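Sorting small wired parts and boards at the bench

Wenard Bench Notes, part 4

Scope

These notes cover the sorting of mixed small parts taken out of old equipment: short connector leads, longer wire harnesses and small circuit boards. The layout uses four shallow bins and one metal tray, and takes up one table. It is meant for parts that can be lifted with one hand. Power supplies, batteries and anything with exposed glass go elsewhere and are not dealt with in this part.

The method assumes that the parts have already been removed from their housings and that all sources of power were disconnected at that stage. Capacitors on a salvaged board may hold a charge. Check them before the board reaches the sorting table.

What you need

Four shallow plastic bins of the same size, with rounded rims
One rectangular stainless steel tray
Plain white paper, cut to fit the floor of the tray
A marker pen that writes on plastic
A light-coloured table, wiped down
Overhead lighting
Small paper bags for finished lots
An earthed wrist strap, if the boards are to be reused

Bins in one strong colour are easier to work with than clear ones. Black, white and red leads all show up on a yellow floor. Glossy plastic does throw back glare from ceiling lights, and a thin white lead lying in a bright patch is easy to miss. If this happens often, turn the bin or move the table before changing the lamps.

Step 1. Set out the table

Place two bins on the left and two on the right, one above the other on each side. Leave the centre free for the tray. The rims of the two bins on a side may touch. A gap between them serves no purpose and tends to collect loose screws.

If the table is made of two panels, use the join as a centre line and set the tray across it. Check that the panels are level with each other. A tray that rocks will shift the parts each time something is lifted out.

Step 2. Line the tray

Cut the paper slightly smaller than the floor of the tray so that it lies flat. A narrow strip of bare metal along one edge is acceptable. Do not fold the paper up the sides, as connectors catch on the fold. Do not tape it down. The paper gives a plain background, cuts reflections from the metal and can be lifted out to tip away dust and wire clippings.

Plain paper gives no protection against static. Boards that are to be reused should lie on an earthed dissipative mat instead, and go into shielding bags when the lot is closed.

Step 3. Load the tray

Put only a few parts in at a time. Wires tangle quickly, and a harness pulled from a heap will bring other parts with it. Lay the longest harness first, across the middle of the paper, and place short leads and boards in the space left over. Boards go down with the taller components facing up.

The tray below is part-way through a lot. A round red board with a central hole is in the lower left corner, a short lead with a white connector lies above it, and a twisted harness in red, yellow, black and white takes up the middle. One short lead is in the upper left bin. 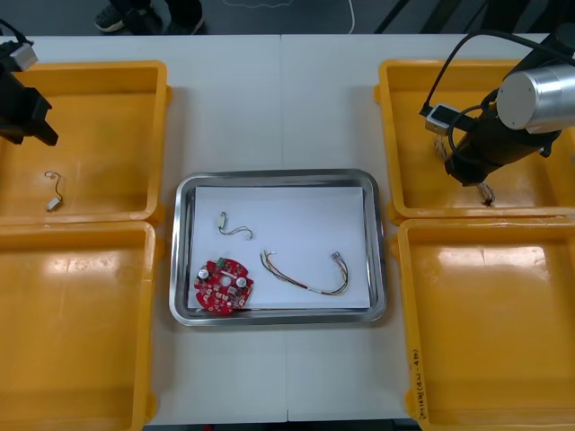 Step 4. Assign the bins

Decide what each bin is for before moving any parts, and keep to it until the lot is finished. The Wenard arrangement is:

Upper left: short leads with a single connector
Lower left: boards
Upper right: harnesses of several strands
Lower right: parts to be checked again

A lead with one bare end is still a short lead. A harness that has lost its connectors is still a harness if the strands are twisted together. A board with wires soldered to it goes in with the boards. Do not cut the wires off at this stage.

Step 5. Mark the rims

Write the code along the outside of the rim, where it can be read with the bin full. Marks on the floor of the bin are covered by the first few parts. Use a dark marker, let the ink dry and go over it once more. Marks wear off where the bin is gripped, so keep clear of the corners.

A code should show the project and the bin position. Lots from the Ernholm and Talpur projects are kept apart at all times, even where the parts look the same. Old codes should be wiped off when a bin changes use.

Step 6. Move the parts

Take short leads by the connector. Lifting by the wire puts strain on the crimp and lets the connector swing against the rim. Take a harness near its middle and let both ends hang, then lower it so that the ends reach the floor of the bin first. Hold a board by its edges.

Set each part down flat. Dropping a board from rim height can loosen a component that was already weak. Bring the bin closer if the reach is awkward.

Work through the tray in the same order each time: leads, boards, harnesses. If two leads are caught together, free them on the paper, where both can be seen. When one part remains, look along the edges of the tray for small pieces hidden by the reflection in the rim.

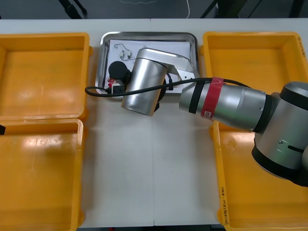 Steel tray with a small wired component near the upper left of the paper; both left-hand bins empty.

Step 7. Close the lot

Count the contents of each bin and write the totals on the lot sheet. Limits per bin are 40 short leads, 49 boards or 4 harnesses. Beyond these the parts begin to lie on top of one another and the count becomes unreliable. A bin that reaches its limit is emptied into a bag, and the bag takes the code from the rim.

Lift out the paper, tip it over a waste box and check the waste before throwing it away. Wipe the tray and fit a new sheet. The Kasum lot sheet has 56 lines, one line per bag. Start a new sheet when it is full and carry the project code across.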